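Tue 18 December

So the table is done. Well, the top is done, the legs are another story and I'll get to those, but I've been promising this post since September and a few of you have started asking in the comments whether I'd given up and bought one from a shop. I had not! (I did look. I looked quite a lot, and the prices made me want to lie down.)

For anyone new, the back room at ours has been a dumping ground since we moved in. Suitcases, a fan with no guard, the Christmas box, three doonas we don't need. The plan was to clear it out and make it a proper working room, with one big table, decent shelves and somewhere to sit that isn't the bed. Henok gave us until the end of the year, and I said that was heaps of time, and then I spent the first month reading about oil.

Oil or varnish, that was the question, and I'd like those evenings back. Everyone has a view. My neighbour Sioned is an oil person. She did her kitchen benches with it and she strokes them when she walks past. My uncle Marcelino says varnish and won't hear another word. Yeshi from work said paint it white, and we've agreed not to discuss it.

In the end I went with a satin varnish by Derese, which I'd never heard of, but it was on the shelf in the little hardware place near the station and the fella there had used it on his own floors. The tin was smaller than I expected and I used nearly all of it, so buy the bigger one if you're doing anything larger than a coffee table.

Sanding took the longest. I started too fine, got nowhere, went back to a rough paper and then had to work my way up again. I did it out on the back lawn with the top across two trestles, in a mask and my worst trackies, and I was still finding dust in my ears at dinner. The dog was orange for two days. I also learned you're meant to vacuum between grits and then wipe it all down with a damp cloth, which I skipped the first time and very much did not skip the second.

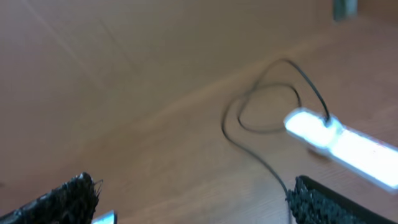
My biggest worry all along was the colour. The old finish was that very brown brown you get on school furniture, and I was sure the new one would come up the same, or worse, go yellow. I left the test patch for a week and kept changing my mind about it depending on the time of day. But look at it! It's a warm tan that goes almost orange away from the light, and where the light does land there's a soft paler band right across the middle. It's a bit shinier than I had in my head, but you can still see the grain, and that was the main thing for me. There's also a thin pale line running across at a slant that I've stared at from every side of the room. Scratch? Reflection? If it's a scratch then it lives here now, I'm not sanding again.

A few things I'd do differently, if you're about to start one of these:

- Thin the first coat. I didn't, and it dragged.
- Do the underside first while you're still learning, then flip it.
- Shut the dog in the laundry before you open the tin, not after.
- Wait longer than the tin tells you before putting anything heavy on top. I gave it seven days and I'm glad I did.

Next job was the uprights for the shelves. I'd wanted the floating kind with no hardware showing, and Henok pointed out (kindly, I'll give him that) that we own an awful lot of cookbooks, plus my mother-in-law's full set of encyclopaedias, and that our walls are mostly plaster and hope. So we went for metal uprights instead. They came from Dasari, who sell the bits separately, and you need to sit down with a pencil and work out your list before you ring them because the website is a shocker. I got it wrong and had to ring back twice. The woman on the phone was lovely about it both times.

I wasn't sure about dark metal next to all that orangey wood. I'd been picturing brass, to be truthful, until I saw what brass costs. It's grown on me, though – it makes the room look a bit more grown-up and a bit less like we found everything on the nature strip (we did find the chair on the nature strip).

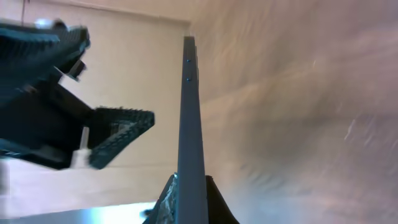 *Dark slate grey, with two little bluish fasteners near the top. Brass can wait till we win the lottery.*

What's left, then. The legs need another coat, and one of them wobbles if you lean on that corner, so Henok is going to have a look at the bracket on Saturday. I want a lamp, a good one that bends. There's a gap behind the door that's either going to be a broom cupboard or the place where the suitcases go back to, and I know which way I'd bet.

And I need a chair that doesn't have somebody else's sticker on the bottom. Feven Demissie, who's been reading since the old blog and knows far more about furniture than I do, sent me a list of places that do up old office chairs, so thank you, Feven, I'm working through it. If any of you have had something reupholstered lately I'd love to know what you paid and whether you'd do it again. Fabric too, please. I'm leaning towards green but I was leaning towards green for the curtains as well and you all remember how that went.

I'll put up the shelf post once there are books on them. Might be January now, what with the rellies arriving on the weekend and me not having bought a single present.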